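Okham Blackout Curtain Panel, Heavy Weight, Black
Sold by Bestitura
Item 359
Sold singly. Rod and hooks not included.

Every blackout curtain on the market claims to block all the light. We don't make that claim for this one, and we'd be careful with anybody who does. Cloth stops light where the cloth is. Most of what wakes you up at dawn comes over the rod, down the sides and in under the hem, and no weave is going to fix that.

What the Okham does have is a tight weave and a black yarn right through, with no foam or rubber coating on the back. Coated panels look great on a spec sheet. They also crack along the fold lines after a few washes, and then you have a curtain with stars in it. We stopped carrying the Hestier coated panel in March for that reason, after too many came back.
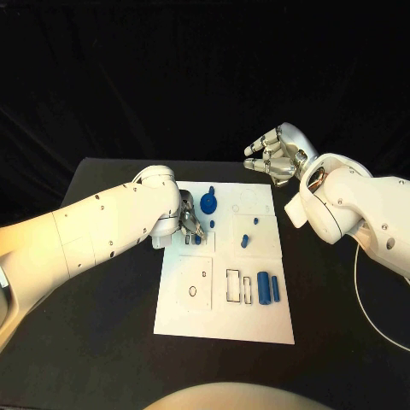 The fabric is heavy. Check your rod before you order, especially if it's the spring tension kind, which we would not trust with this. A screw-mounted rod with a center bracket is the least you want for anything wider than a single window.

About the word "thermal"
You will see it on nearly every listing for a panel like this, usually next to a percentage. We left it off. A thick curtain will cut a draft if it hangs close to the wall and reaches the floor. Does it lower your heating bill? Maybe a little. We have never seen a figure that said how the window was sealed, what the rod looked like or how long anybody measured, so we aren't going to print one.

Same goes for "noise reducing." It takes a bit of the echo out of a bare room. It won't do much about the neighbor's dog.

Sizing
Measure the rod, not the glass. The panel should run at least 5 inches past the window on each side, and more is better. For width, the usual advice is double the rod. That's fine if you like deep folds, but it's also a handy way to sell twice as many curtains. One and a half times does the job for most bedrooms.

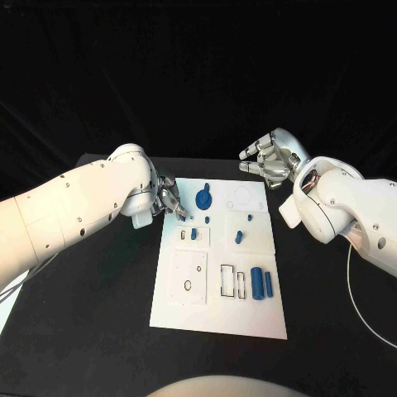
Washing
Cold water, gentle cycle, by itself the first time. Black dye runs, whatever the label on any brand tells you. Hang it back up damp and let the weight pull the creases out. Do not use a dryer. We tried it on low and the panel came out around 9 inches wide of straight at the hem, in a slant we never got rid of.

It will show lint and pet hair. There is no finish that prevents this – a sticky roller is what we use.

Compared with the Aoki
People ask, so: the Aoki is lighter, softer and easier to live with in a room where you open and close the curtains all day. It lets in more light through the cloth. If all you want is privacy and a dim room, buy the Aoki and keep the difference. The Okham is for people who sleep days, or want a dark wall of cloth that stays put.

Returns
10 days from delivery, unwashed, uncut, in the bag it came in. We charge return shipping on wrong sizes, so please measure again before you order.

Page last changed Dec 1, 2020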